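# About Fullora

Hello! I'm Ghazala, and Fullora is me, a desk, two monitors and (most of the time) a very patient partner on the end of the phone called Mohsin Magsi, who looks after the servers. We build websites for people who'd much prefer to be getting on with their work.

I started out making pages for friends. The first proper one was for Ngaio Donnelly, who teaches the cello and had been running her whole diary off a single page with a green background and a counter at the bottom. The counter said 3912 when we switched it off and she made me keep a copy! Her new site has a lesson calendar, a little shop for sheet music and a news page she updates herself, usually late at night judging by the time stamps.

After Ngaio came Troralholm, a walking club with 342 members and a route archive going back years. That was a big one. Every route had been typed up in a different way, some in miles, some in kilometres, a few in "pub to pub", and I sat and went through the lot. If you've got a mountain of old pages you're frightened to touch, please do get in touch, I rather like that part.

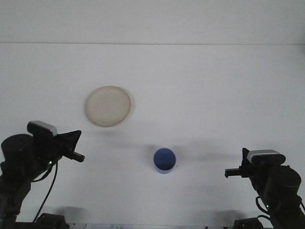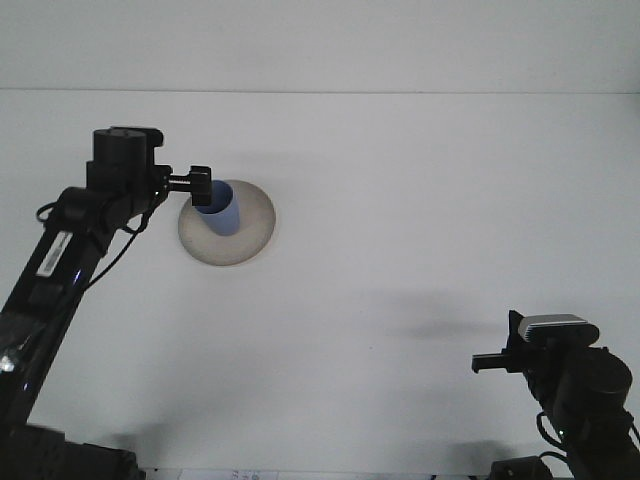 **Blue cup, beige plate and two black robot arms**

So what do you get? Well, every site I build comes with its own editing system, which we call Arain. Mohsin wrote most of it and I moaned about the buttons until they were the right size. You log in, you click on the bit you want to change, you type, you save. You can add pages, put up photos, write a blog and shuffle your menu about without ringing me (though you're welcome to ring me).

I do the design myself and I'll normally show you two versions of the home page before we go any further. Most people pick one straight away and then ask for the colours from the other, and that's fine. Hosting and email can be included, or you can stay where you are if you're happy there.

Right now I'm in the middle of a redesign for Famitz, Yolanda Carhuamaca's fabric shop. She has 267 cloths to photograph and sends them over in batches, so that one should be live in July, buttons and zips to follow.

I'm at my desk from 9.30 in the morning and I answer emails in the order they arrive. Tell me what you do, send me a link to your old site if there is one, and let me know any sites you like the look of. Ones you can't stand are useful too!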